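Home Reviews Arms Hand Tools Forum Search

Sevex teaching handle, four weeks in

October
By the bench reviews editor
8 comments 69 shares

The Sevex handle is a grip with a trigger, a small wrist camera and a quick clamp. You can bolt it to the end of an arm and push the arm through a job yourself, or take it off and use it as a remote from across the bench. It sells for $592 with the clamp, the cable and one spare trigger spring. I bought mine from Mercado, paid full price, and have used it most working days for four weeks.

Setup took an evening. The clamp fit my arm's flange without an adapter. The software, called Onden, found the handle on the second try and then wanted an update before it would record anything. After that it was stable. I had one crash in the whole period and lost one recording.

Hand guiding is the better half of the product. The grip is long enough for a full hand, and the trigger has a light first stage for slow closing and a firmer second stage for holding. I taught sliding a panel shut, wiping a counter and picking up cloths. Wiping went best. The arm kept even pressure on the surface after 8 demonstrations, where my old pendant needed me to type in a height and hope the counter was level.

Remote use is harder. There is a small lag between your hand and the arm, and you notice it any time you work close to something flat. I pressed too hard more than once. Turning motion scaling down to half helped a lot, and I would start there. The manual from Sevex puts that setting in an appendix.

The camera is the weak part. Focus is fixed, and up close everything goes soft. Plain pale surfaces give it very little to work with. A seam between two panels still reads as a dark line, but a change from one light gray to another can get washed out under even lighting. A strip of tape near the work area made my recordings easier to line up afterward. I also tried the Sarnaden camera bracket, which moves the lens back a little. It helps with focus and gets in the way of your knuckles.

Battery life in remote mode was a full afternoon. Charging is by the same cable you use on the arm, so you can't charge it and clip it in at the same time.

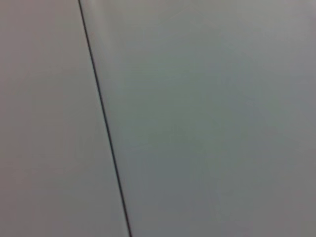
Recordings are saved as one folder per demonstration, and you can trim the start and end in Onden. You can't cut out the middle. If you fumble halfway through, delete it and do it over. Export was quick and the video stayed matched to the arm positions in every file I checked.

I'm keeping it for hand guiding. If you mostly work by remote, try one before you buy.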